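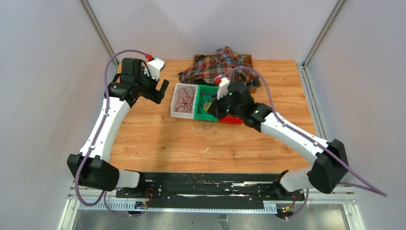
The pair at Tokley, right gripper down over the green basket.

The quote from Bavamska came in at four pm and she read it standing up. Two arms, one rail, grippers, cables extra. Cables extra! She had a budget with room for one arm and maybe a chair.

"One can't fold," the floor lead said. "One can barely sort."

"One can do baskets."

"Slow."

She crossed out the chair. Crossed out the spare grippers too, then put one back — February had been bad for grippers. Plalari would lease a pair for 8 months but wanted teh deposit up front, and the deposit was the whole training line. Over at Idahosa they'd bought cheap. Everyone knew how that went.

Behind her the plaid shirt sat heaped in its tray. 100 baskets a shift, she'd promised upstairs. Roughly 1,000 by the end of the trial. She'd made both numbers up in the elevator.

"So?" he said.

She wrote two. Initialed it. Wrote cables under it, smaller, and went to find somebody who's signature counted.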